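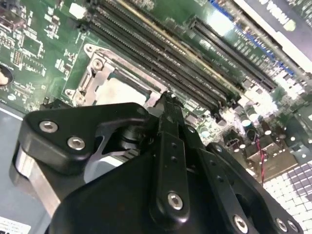
Old computers and electrical items: changes to the collection service

Residents of Skoltstead are advised that the collection of unwanted computers and small electrical items will move to the Bunnag depot from 2023-04-20. The site at Illetti Road will no longer accept these items after that date. Household glass, paper and garden waste are not affected and may be taken to either site as before.

The service received 1,258 items last year, of which more than half were desktop computers or parts taken from them. Motherboards, memory and power supplies may be handed in separately and need not be inside a case. Printers are accepted, but ink and toner cartridges should be removed first and placed in the box beside the weighbridge.

Residents are reminded that they remain responsible for any personal information held on a computer until it has been signed over. Files should be copied and the drive erased before the visit. Those who would prefer to keep the drive may remove it at home, and the rest of the machine will still be accepted. Staff at the depot are not able to recover files once an item has been signed over.

Each household may bring up to eight items in one visit without booking. Schools, charities and small businesses should write to Halima Sang at the depot office in advance - a list of the items and their approximate weight is sufficient. There is a charge for business collections, and the current rates are displayed at the gate.

Televisions and monitors must be kept upright in the vehicle. Loose batteries should be carried in a separate bag and given to a member of staff on arrival.

Lorne MacDonald will continue to manage the home collection round for residents who cannot travel. Existing bookings will be honoured, and the next review of the round will take place in November.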